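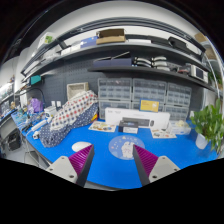

The blue bench at Skernico's open day, with the purple-padded fingers of a hand-held gripper in front and the astronaut mat between them.

I'd been told to wear flat shoes and bring a question. The shoes I managed. The question I lost somewhere on the bus to Jeltville, so when Manon Paquette opened the door to the Skernico workshop and asked me what I wanted to know, I said the first thing that came into my head, which was whether I could have a go.

"Oh good," she said. "Most people ask me about jobs first."

(We did get on to jobs. Bear with me.)

Skernico has been in the old dairy building on the Stuvdale road for a few years now, and I must have walked past it a hundred times thinking it sold kitchens. It doesn't. Manon and her colleagues teach robot arms to do small fiddly things with their hands, or with what they've got for hands, and on 24 May 2022 they let the rest of us in to see how it's done. They'd printed 200 tickets in April and all of them went, mostly to families, plus a good number of retired engineers who knew far more than I did and were very kind about it.

I'd pictured something like a car factory, all yellow arms and sparks. The room Manon took me into is more like the back of a very tidy hobby shop. There's a bright blue workbench, pegboard on the wall behind it, and big grey cabinets full of those little see-through drawers that make me want to go home and sort out my buttons. There's even a pot plant, and a leafy one at that.

"People are a bit let down at first," Manon said. "They look round for the robot. Then I hand them the gripper and they cheer up."

The gripper is a thing you hold yourself. It has two fingers with white bases and purple ribbed pads that point in towards each other, and a camera that sees what the fingers see. You squeeze, the fingers close. You pick something up, you put it somewhere else, and the whole business is recorded so that an arm can learn from it later on.

So why not just program the arm? I thought this was quite a clever question until I saw Manon's face.

"We did, for years," she said. "I wrote a program once for picking up a teaspoon. It was lovely. It worked for that teaspoon, in that spot, with the blinds down. Somebody opened the blinds and that was the end of it."

Now they show it instead, over and over. A new task at Skernico starts with 1,000 goes by hand, done by different people, with things moved about between goes. I asked if that got boring and she laughed for quite a long time.

"Yes! Of course it does. You put the radio on. But you also start to notice your own hands, and I still like that part. You find out you always come at a cup from the right. Then you've got to make yourself come at it from the left, or the arm will never learn there is a left."

The task for visitors was a simple one. In the middle of the bench there's a round, pale blue mat with a white astronaut and little stars on it, and you had to pick up a small wooden block with the gripper and set it down on the astronaut. I had three tries. On the first I knocked the block over, on the second I dropped it short, and on the third I got it on there, a bit crooked, with one corner over a star. I was far more pleased than a grown woman should be.

"Keep the first two," Manon told the laptop, or the person behind the laptop, who turned out to be Rochelle Bolger.

Rochelle looks after the recordings. She's the one who sits and watches them all back, deciding what goes in, and she had plenty to say about my first two tries.

"A clean one is nice, but I learn more from a wobble," she said. "You knocked it and then you came round the side to have another look at it. I want the arm to see somebody do that. If it only ever sees people getting it right, it's got no idea what to do when it's gone wrong."

I asked her how many she'd watched that week and she checked. The answer was 962.

She used to work in a bakery in Pryor, icing cakes, and came to Skernico after answering an advert that asked for "patience and steady hands". Nobody in her family believes it's a real job. Her mum was on the tour after mine, and Rochelle was more nervous about that than about any of the engineers.

What does a gripper feel like to use, then? It's lighter than I'd expected, and the odd thing is how quickly you stop looking at your own hand and start looking only at the gap between the pads. Rochelle says that takes most people a minute or two. Children get there quicker. One small boy in the group ahead of us had to be coaxed away from it with a biscuit.

"He was very good," Rochelle said. "Better than me on a Friday afternoon, and I'd have him back."

And now the jobs, as promised. I did ask, over a cup of tea in the corridor, whether all this meant fewer people at work in places like Jeltville. Manon didn't wave it away.

"I get asked by people who pack boxes for a living, and I'm not going to stand there and tell them it'll never touch them. I don't know that. What I can tell them is how slow it is. They've seen me spend a morning getting a block on to a mat. I think it's better they see it for themselves, and ask me about it, than read about it and worry."

She also said that the people who do a job by hand are the ones she most wants to try the gripper, as they know things about it that she doesn't. A man who'd spent his life mending clocks had shown her that morning how to turn a part over before setting it down, and she'd already asked him to come back and do it again for the recording.

After tea we went next door to see the arm itself have a turn at the block and the mat. It had been trained on 163 goes, far fewer than usual, so that we could see it at an early stage. It went down, stopped, had what looked for all the world like a little think, and picked up the block at the second attempt. The whole room clapped. Then it put the block down well to the side of the astronaut, and we clapped that too.

Manon says they'd like to hold another open day once the arm has had its full set. I've put my name down, and I'm bringing my sister, who has much steadier hands than I do and will be unbearable about it.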